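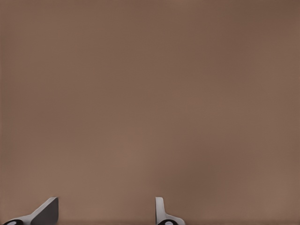 Figure 1. Plain surface in muted brown, rendered view.

Clemdale Reading Room Renovation
Progress report to the Clendano Fund
5 Oct 2018

Period covered

This report covers work from the end of May to the end of September. It follows the headings in the grant agreement. Spending is reported separately on the fund's own form, and only changes that affect the budget are mentioned here.

Summary

The roof repair is finished and the old heating system has been removed. New wiring is in place on the ground floor and partly in place upstairs. Plastering started later than planned and the back room is not ready for paint. We expect to reopen the main reading room four weeks later than the date in the grant agreement. No increase in the grant is requested.

Roof and drainage

The Strand Street side of the roof was in worse condition than the survey showed. When the slates came off, the boards along the gutter were soft for most of their length and had to be replaced. We used part of the contingency for this. The other side needed only loose slates reset and new flashing at the chimney.

The downspout at the back used to empty onto the paving beside the cellar steps. It now runs to the storm drain. There was heavy rain twice in August and the cellar wall stayed dry both times. The wall still holds old moisture and will not be painted until next year.

Heating

The boiler and the large radiators under the windows have been taken out. The floor under two of the radiators was stained and one board was split. The boards have been patched with wood saved from the upstairs closet, so the repair matches well enough to leave uncovered.

The new boiler is on site but is not connected. The gas company needs to move the meter first. We applied for this in May and have been given a visit window in late October. If that slips, the painters will have to work with portable heaters, and the rental would come out of the general line.

Electrical work

Ground floor wiring passed inspection in September. Each reading table position now has an outlet in the floor. Upstairs, the office and the hall are wired, and the local history room is waiting on the ceiling. The old fuse box has been disconnected and will be taken away with the next load of debris.

The emergency lighting plan was sent back once by the inspector, who asked for another fitting at the turn of the stairs. The revised plan was approved without further comment.

Plaster, paint and finishes

Plastering in the main room is complete. In the back room, the north wall had to be stripped to the brick, and the new coat is drying slowly. The plasterer has asked us to wait until the readings come down before anyone paints over it. This is the main cause of the four-week delay.

The finishes have been settled. Walls will be off-white and the shelving will stay its present dark green. For the tabletops we looked at gray, a lighter tan and a muted brown, and chose the brown. It sits well beside the green and readers who came to the open evening preferred it. The supplier, Tiltard, has confirmed that the color can be had in a matte finish, which should cut down on glare from the tall windows. The order has been placed and delivery is due before the carpet goes down.

The carpet is for the children's corner only. The rest of the floor will be sanded and sealed.

Access

The ramp at the side entrance has been poured and the handrail is being made. The slope was checked by the city before the concrete was ordered. The door itself was a problem. The opening was 2 inches too narrow once the new frame was allowed for, and the brickwork had to be cut back. The mason did this while already on site for the chimney and charged for materials only.

The accessible restroom is framed and plumbed. Tile and fixtures will follow the paint.

Service during the closure

A reduced service has run from the church hall since the building closed. It is open 3 afternoons a week. We took over the newspapers, the large-print shelf, most of the children's books and a small part of adult fiction. Requests for anything else are filled from the storage unit and usually take a day or two.

Children's story time has kept its regulars and picked up some new families from the streets near the hall. Use by older readers has dropped. Several have told us the walk is too far, and home delivery has been offered to all who asked for it. There is still space on the delivery route and we will advertise it again in the fall newsletter.

The computers could not be moved because the hall has no suitable connection. We know this has been a loss for people applying for jobs, and we have been sending them to the main branch downtown.

Collection

The local history material was packed and labeled before work began. While packing it we found a run of bound town reports with mold on the spines. These were kept apart from the rest and have been cleaned. A box of loose maps needs flattening and new folders. It was not in the original plan and we will look for other money to cover it.

Changes to the budget

The extra roof boards used 50 percent of the contingency. Disposal cost less than quoted. The difference has been kept in the same line in case the cellar needs clearing. We ask the fund to approve moving the unspent part of the signage line to flooring, as the sanding quote was higher than the estimate given last year. The quotes are attached to the spending form.

Work for the next period

Meter moved and boiler connected
Local history room ceiling and remaining wiring
Back room painted once the wall is dry
Floors sanded and sealed, then carpet laid
Tables delivered and fitted
Handrail installed and side entrance opened
Books returned from storage

The next report will be sent when the main reading room is open. A site visit can be arranged at any point before then, though visitors should wear closed shoes and use the front door until the ramp is finished.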